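Library's lending shelf of dinnerware is a hit, minus the forks

The Zakside Public Library will start charging a deposit on its party tableware next month, after a first year in which the plates came home and the forks mostly didn't.

The library began lending dinnerware last October, on the theory that people who needed place settings for one birthday shouldn't have to buy them. It put out 168 forks. As of Friday it had 108.

"We have every single plate," said Nermin Avcı, who runs the lending desk. "We have more cups than we started with. I can't explain the cups."

The collection lives in the old map room, between the cake pans and a telescope that has been checked out since spring. Any cardholder can take a set for up to 12 guests and keep it for a week. There are no late fees, a policy the library adopted for books and extended to tableware without, by its own admission, giving the matter a lot of thought.

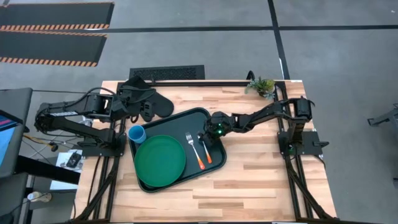
Under the new rules, borrowers will leave a small deposit for each set and get it back when the pieces are checked in. Returns will be counted at the desk while the borrower waits, an arrangement that Avcı expects to be unpopular on Monday mornings.

The library board approved the change by a single vote after a discussion that ran longer than the one on the roof. Board member Necati Canpolat voted no. He said a deposit would scare off the people the program was meant for, and that 60 forks was a fair price for a year of birthdays. He then told the meeting that he had found two of them in his own kitchen drawer and would bring them in.

Gönül Gezer, who borrowed settings for her parents' anniversary in June, said she didn't mind the deposit but would like the library to consider serving spoons. "You can't do rice with a teaspoon," she said. "We tried."

Serving spoons are not in this year's budget. The board did set aside $300 for replacement forks, to be bought before the holidays.

Forks may be left in the book drop at any hour. The library asks that they be washed first, and that cake not be returned with them.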